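Thread on the arm build, since a few people asked where it stands. Long one. Mute the thread if servos bore you.

Background for anyone new: the arm is a Brunine kit I bought secondhand. It lives on a bench in a shared workshop, and I get to it on Sunday and whatever evenings are left. The goal is small. Pick a thing up off a counter, put it in a bowl, do it again.

The hardware has been done since July. Base bolted down, cables in sleeve, emergency stop where I can hit it with my elbow. The gripper took the longest. I threw out the one that came with the kit and printed my own linkage.

Old gripper problem: the fingers closed on an arc, so the tips met first and anything round squirted out the front. New one keeps the fingertips close to parallel the whole way. More joints, more screws, more slop. I can live with slop.

Most of the work right now is in simulation. I run it in Drolarix at home and only go to the bench when something looks good enough to risk the motors on. Stalling a servo on the real arm costs me a servo. Stalling one in sim costs me a restart.

The sim setup is plain. A counter, a bowl, a thing to pick up. The marble texture came with the starter files and I left it. All the white objects are low-poly because the physics runs faster that way and my computer is not new.
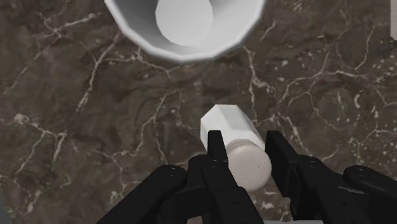

The wrist view is what the controller gets, so I keep it open in a window while the runs go. It's a narrow view. When the arm is low over the counter you see fingers, whatever is in them, and part of the bowl if you're lucky.

Numbers from the last batch. 2000 attempts, 983 ended with the object in the bowl. Just under half. I've been staring at the other half.

177 of the failures were no grasp at all. The fingers closed on air or on one end and the object rolled off. Those are easy to understand and I think most of them are the approach angle. If the object is lying diagonal to the wrist and the wrist doesn't turn enough, one finger lands early and pushes.

The rest had a grasp and lost it, or had a grasp and never got to the bowl. That second group is the annoying one. The arm picks up fine, lifts a tiny amount, drives forward, and clips the rim on the way in.

Cause, as far as I can tell: I was rewarding distance to the center of the bowl in a straight line. The shortest path from the counter to the center of a bowl goes through the side of the bowl. It was doing what I asked.

Fix so far is a waypoint above the rim. Lift first, then travel, then lower. Slower, and it looks stiff, but the rim hits dropped off a lot in the short test I ran last night. I don't have a full batch yet so no number.

Someone asked why I don't just hard-code the lift. I might. I wanted to see if it would learn it with a nudge. If the next batch is bad I'll hard-code it and move on.

Flat faces are another thing to watch. An object with facets sits nicely between parallel fingers when two faces line up, and it's worse when the fingers land on edges. A real round bottle won't have that. So part of my success rate may be a gift from the low-poly model.

I plan to swap in a smoother mesh for a few hundred runs and compare. It'll be slow. I'll let it go overnight.

Friction is the other guess in the file. I set it from pulling a pill bottle across the real finger pads with a luggage scale, which is crude. The pads are Grillen sheet cut with scissors and glued on. They're grippier when clean and I don't clean them enough.

Parts question that keeps coming up: the motor driver is a Parri board. It works. The documentation is two pages and one of them is the warranty. If you buy one, set the current limit before you plug in the motors. Ask me how I know.

On the screws. Yes, there are a lot of them in the linkage. I put threadlocker on the ones at the finger base after one backed out and jammed the left side. The others I check before each session with a driver. Takes a minute.

Next batch is 4000 attempts with the waypoint in and the start position of the object spread wider. Before this it always spawned in nearly the same patch of counter, and I'd like to know how much it was leaning on that.

If that comes out decent I'll take it to the bench with a plastic bowl and an empty pill bottle, speed turned way down.

For the person who wanted the finger files: I'll post them once I fix the hole spacing on the outer link. The current version needs drilling out by hand and I don't want to hand that to anybody.

Batch is queued. Will add to this thread when it's done.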